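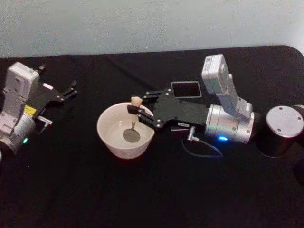
검은 식탁보 위에 흰 그릇을 올리면 너무 칙칙하지 않을까요?

저는 오히려 흰 그릇은 검은 천 위에서 제일 예쁘다고 생각해요. 밥풀이랑 먼지가 잘 보이는 것만 감수하시면요.

위에 적은 건 지난번에 여러 분이 물어보신 거라 먼저 답부터 드렸어요. 메일이 좀 길어질 것 같으니 차 한 잔 들고 읽어 주세요 ㅎㅎ

Rania Hijazi 님이 쓰신 글:
> 안녕하세요, 늘 읽기만 하다가 처음 글 올립니다.
> 이사하면서 식탁을 새로 들였는데 상판이 너무 밝아서 검은 천을 덮어 볼까 해요.
> 그릇은 거의 다 흰색이고 무늬 있는 건 하나도 없어요.
> 궁금한 건 천 관리를 어떻게 하시는지, 그리고 국그릇에 숟가락을 꽂아 둔 채로
> 상에 내도 괜찮은지예요. 시어머니는 꼭 옆에 눕혀 놓으라고 하시는데
> 저희 집은 식구들이 그냥 그릇째 들고 다니면서 먹거든요.
> 그리고 깊은 그릇이랑 넓은 그릇 중에 하나만 더 산다면 어느 쪽이 나을까요?

라니아 님, 첫 글 반가워요! 저도 이 메일링 리스트에서 1년 가까이 눈팅만 하다가 김치통 냄새 얘기 나왔을 때 못 참고 튀어나온 사람이라 그 마음 잘 압니다.

천 얘기부터 할게요. 저는 검은 천을 두 장 돌려 써요. 하나는 Zalevik에서 산 면이고 하나는 동네 시장에서 끊어다가 가장자리만 박은 건데, 솔직히 시장 천이 더 마음에 들어요. 면은 처음 세 번 정도는 꼭 따로 빠세요. 저는 귀찮아서 수건이랑 같이 돌렸다가 수건이 전부 회색이 됐어요(남편은 아직도 그 수건을 쓸 때마다 한마디씩 합니다). 물은 찬물, 뒤집어서 그늘에 널고요. 다림질도 뒷면에서만 해요. 앞에서 세게 누르면 번들번들한 자국이 남는데 그건 다시 빨아도 잘 안 없어지더라고요.

먼지는 그냥 포기하세요 ㅋㅋ 저는 상 차리기 직전에 돌돌이로 한 번 쓱 밀고 끝이에요. 모서리가 둥근 식탁이면 천을 좀 넉넉하게 끊으시고요. 딱 맞게 자르면 둥근 데서 자꾸 말려 올라가요. 저는 사방으로 20센티씩 늘어지게 했는데 의자에 앉을 때 무릎에 걸리지도 않고 딱 좋아요.

숟가락은... 이건 집집마다 다를 것 같아요. 밥그릇에 꽂아 두는 건 제사상 생각난다고 싫어하시는 어른들이 많으니까 시어머니 오시는 날엔 얌전히 눕혀 두시고, 식구끼리 먹는 국이나 시리얼은 저는 그냥 담가서 줘요. 대신 그릇이 얕으면 손잡이 무게 때문에 숟가락이 홀랑 넘어가서 국물이 튀어요. 검은 천에 계란국 튀면 정말 슬픕니다. 바로 젖은 행주로 톡톡 두드려야지 문지르면 허옇게 번져요.

그래서 하나만 더 산다면 저는 깊은 그릇에 한 표! 넓은 그릇은 파스타 먹을 때나 예쁘지 찬장에서 자리만 차지해요. 저는 Meleo 무광 그릇을 쓰는데 손에 쥐는 느낌은 참 좋거든요. 근데 무광은 쇠숟가락 자국이 회색 줄로 남아요. 베이킹소다를 물에 개서 살살 문지르면 대부분 지워지긴 하는데 매번 하기는 귀찮고, 그래서 요즘은 나무 숟가락을 더 자주 꺼내게 돼요. Inese Koppel 님은 저랑 반대로 무조건 유광파셨죠? 예전에 Bélanger 그릇 얘기 길게 쓰셨던 것 같은데 혹시 보고 계시면 보태 주세요.

참, 사실 때 용량 꼭 확인하세요. 사진만 보고 주문했다가 200밀리짜리가 와서 지금 간장 종지랑 양념 그릇 사이 어딘가에서 살고 있는 아이가 하나 있어요. 국그릇으로는 턱도 없습니다.

천은 빠는 법만 익숙해지면 별거 아니니까 일단 싼 걸로 한번 덮어 보세요. 12월에 손님 치르실 거면 미리 빨아 두시고요. 그리고 지난번에 Silviu Onu 님이 물어보신 행주 삶는 냄비는 제가 아직 못 찾았어요, 창고 뒤져 보고 따로 메일 드릴게요.

그럼 저는 빨래 널러 갑니다!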